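Workshop news: the arm at bench four

Many of you have asked how the arm project is going, so the editor gave me some space to write about it. For new members: Rafferty Halvorsen and I are building a small robot arm in the back corner of the Drurnardale workshop. It should one day sand and paint flat boards. We call it Wallin, after the street where we found the first motor.

In December we finished the shoulder. It took longer than we planned, as the belt was slipping each time the arm stretched out fully. Lucinda Boateng looked at it for one evening and moved the tensioner to the other side of the plate. Since then it holds. We also changed the power supply, and the old one is on the free shelf for anybody who wants it.

The wrist is lighter now. The first version weighed 624 grams with the gripper, and this was too much for the elbow motor, which became hot after a short time. Priya Haddad printed new brackets and we are now near 400. The software is still the Flododero package with our own changes. I know that some members prefer Londano, and you are welcome to come and argue with me, but please bring coffee.

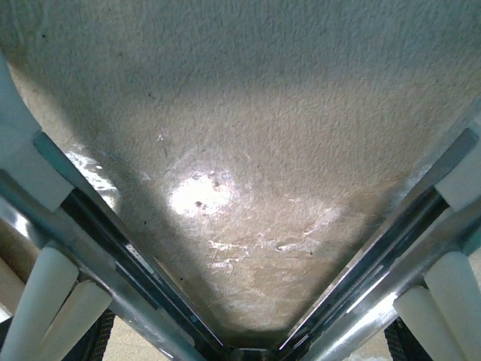 My part of the work is the gripper, and most of my evenings go to the question of how close it can come to a surface before the touch routine must take over. The two metal fingers meet in a V at the bottom of the wrist camera's view, and I use this point as my reference when I bring the arm in by hand. Reflection is the difficult thing. A rough, speckled surface should be easy for the software to follow, but one bright spot of glare left of the center can hide the texture, and the white scuff marks below it are read as an edge. I tried a lower exposure – it helps with the glare, but then the dark rails along the fingers disappear into the shadow. A diffuser over the bench lamp is my next try.

Our budget for this year is 200 dollars, and we still need a second encoder. If you have one in a drawer, please leave it with Rochelle Ambrose at the front desk with your name on it. Dolores Halvorsen has offered to sew a dust cover before we start any sanding.

We work at bench four most evenings from 7 p.m. Please do not move the clamps on the table edge, also when they look forgotten.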